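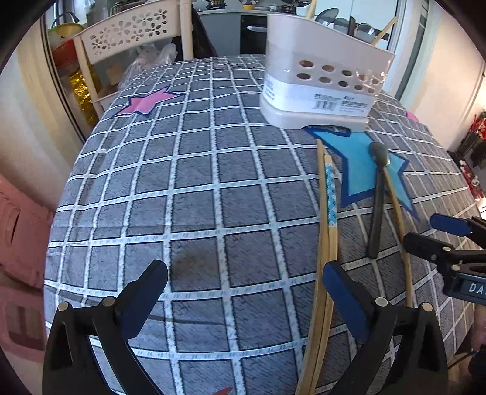
Chopsticks, spoon, caddy. Blue pads on the jaws.

GRIPPER TRIALS, quick update

Short one this month, we're behind on everything. Utensil sorting is now the main test for the two hand-held grippers, the Drana and the Skundside. Same task for both: pick up chopsticks and spoon, put them in the caddy. Relu Vasiliu ran 31 tries on each before lunch and his wrist is not happy.

Early numbers. Drana dropped 3, Skundside dropped 8. Most of the drops were chopsticks, they roll when the pads close unevenly. Spoon handle no trouble for either. Skundside does have the lighter trigger and everyone who has used it prefers it, so don't write it off yet.

Camera view still bows out a lot toward the sides. Piltomberg are sending a new calibration file, supposedly in December. Untill then please don't mix old and new recordings in the same folder!!

Also wanted: thinner pads. Sithole quoted roughly 2 weeks for a softer set. If you have spare ones in a drawer somewhere tell Relu, he'll come and get them. Full table of results goes on the shared drive once its cleaned up.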